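3.2 Choosing where to pinch

I should say first that none of us set out to work on soft things. The Wultier planner, which we inherited from Norbert Veres's earlier work, was written for rigid parts with known shapes, and it does very well on those. You hand it a point cloud, it hands you back a list of grasps with a score beside each one, and the arm goes off and tries the best. What it doesn't have is any idea that an object might fold, sag or slide out from under itself while the fingers are closing. When we first gave it mixed household clutter it kept picking the middle of the biggest flat patch it could find, and with cloth or leather that's nearly always a bad bet (Szabolcs Takács had warned me about this, and I didn't listen).

So we added a second scoring step, which we call Szekeres. It takes the Wultier list and pushes each candidate up or down according to how close it lies to a free edge: a hem, a cuff, a lip, the rim of a cup. The thinking is very simple. An edge gives a finger something to get under, and a fold near an edge tends to stay folded when you lift. Fig. 4 has the arm over the bin during a trial.

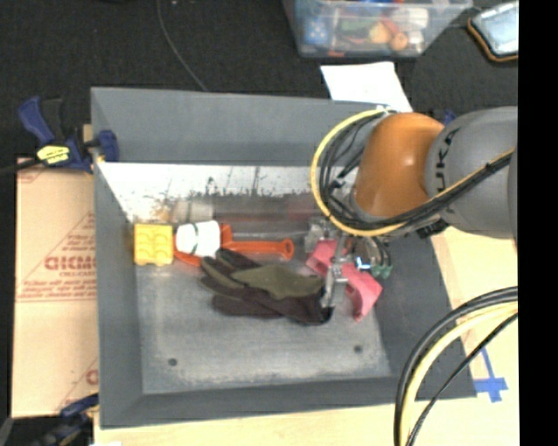
Fig. 4. A grasp attempt in the mixed-object bin.

Edge scoring needs two numbers, a distance and a weight, and I spent far too long fiddling with both. If the weight is too low you're back to plain Wultier. Too high, and the planner gets obsessed with edges and starts going for the walls of the bin, which of course have lovely long edges of their own! The glove in Fig. 4 is a nice case for the method: it lies flat across the floor with its fingers to the left, and the finger of the gripper is down at the cuff end, a long way from the palm patch where the plain scores tend to pile up. The same bin also has a problem we haven't properly dealt with. The lower part of the rear wall throws back blurry reflections of whatever is near it, and the depth camera sometimes takes these for real surfaces. Daranee Jaidee wrote a mask that throws away any point beyond the fitted wall plane, and that sorted out most of it, though pale objects lying close to the back still cause the odd ghost edge.

We tuned on 113 bin layouts and then left the settings alone for all 1,198 test grasps. Each layout was allowed up to two retries before we called it a miss and moved on. I'd have liked to tune separately for gloves and for hard plastic, but Gizella Mészáros argued for one setting throughout and I think she was right, as the planner isn't told what it's looking at in any case. Results for both scorers are in Section 4.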